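Do photo contests care what I title my entry?

Laiba Dhanial
I want to enter a bridge photo in the Kusileo open contest. The form has a compulsory title box, 90 characters at most, and an optional statement. A friend in my camera club swears the title decides half of it and that I should borrow a line from an old poem. I find that hard to believe. Has anyone seen proof, or is it just something people repeat? Also, do I need permission to use a line of verse?

Selvaraj Talukder
Proof, no. I helped with first-round sorting for the Brokora prize in January and we had 3977 entries. Titles were hidden until the shortlist. I can't say Kusileo works the same way, so read their rules, and if the rules don't say, email them. I'd be wary of anyone who claims to know what judges "really" want, especially if they sell a course on it.

What I did notice at shortlist stage was how many grand titles sat on top of very ordinary pictures. "Elegy" on a photo of a car park did it no favours. Put the place name and move on.

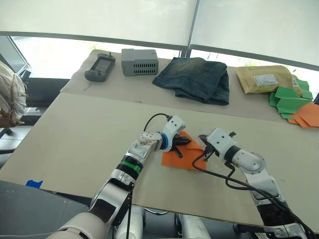

Thilini Rathnayake thinks that's too harsh. She has had 26 pictures accepted in various shows, nearly all with titles taken from songs or ballads, and says a good one makes a judge look a second time. I've asked her how she could know that and she hasn't told me yet. Make of it what you will.

On permission, a poem that is properly old is normally out of copyright. Check the date of the translation too, if there is one.

Siv Dahlgren
i just call mine untitled 1, untitled 2 etc. got a commended once. dont pay the extra for the "feedback package" whatever you do, mine was two lines and one was about the wrong photo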